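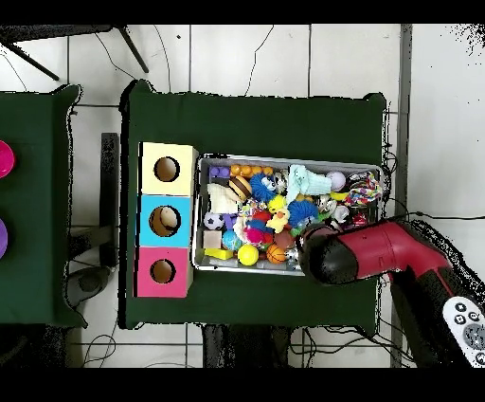 Three boxes with round tops cut out, beside a metal tray of small toys.

Home | Services | Party Conferences | FAQ | Contact

Conference Season FAQ

Which events does Gusen cover?
The autumn party conferences and the smaller policy days held at Plistesgate in October. Council meetings are handled under a separate contract.

What is included in the standard package?
One adviser on site, a daily written summary and up to 5 arranged meetings. Extra meetings are billed at $150 each.

Do you book conference passes?
No. Each attendee applies directly to the organizer. Security checks can take several weeks, and we cannot speed them up.

How large can a fringe event be?
The Mansour room seats 37. The Clurura room seats 100. Standing receptions need written approval from the venue.

Can you guarantee that a lawmaker will attend?
No. We send invitations and confirm replies. Schedules change at short notice, and fees are not refunded if a speaker withdraws.

When are daily summaries sent?
By 7 p.m. local time. Speeches given after 6 p.m. are covered in the next summary.

Are meetings with officials disclosed?
Yes. Clients are named in our public register, along with the subject of each meeting. Requests to be left out are declined.

What is the cancellation policy?
Written notice is required before passes are issued. After that point the full fee is due.

Who handles account questions?
Sumathi Naidu, client services. Include your contract number in the subject line.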